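The Discount That Never Ends

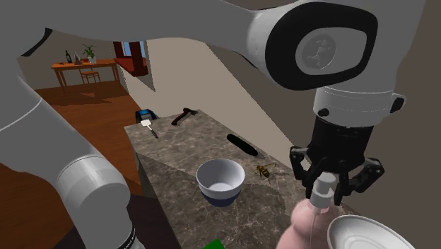 Last updated: 11 Jun 2023

Mimoza Georgiou paid 300 dollars for her first membership in Grodico, a buying club that promised kitchen goods at factory prices. The goods came late, and they were the same ones she could find in any store. In October she renewed. Then she paid again, for the higher level.

"I was not stupid," she told me. "I had a spreadsheet. The spreadsheet said that I was saving."

I have read 713 messages from the members' forum, and this sentence, in different forms, is everywhere in them. People count the discount and forget the price. A blender that "costs" three times its real value is sold for half, and the buyer writes down a profit.

The club did one more clever thing. It gave every member a number of points which could be used only in 2030. To leave meant to lose the points. Georgiou had collected them for 34 months, and she spoke of them as other people speak of a pension.

When the club changed its name to Flanevel, the forum was angry for one evening. After that, the members began to explain the new rules to each other, very patiently. Those who complained were asked why they had no trust.

I asked Georgiou when she stopped believing. She thought for a long time. Her sister had asked to join, she said, and she heard herself saying no.

She still has the card in her wallet, behind the driver's license.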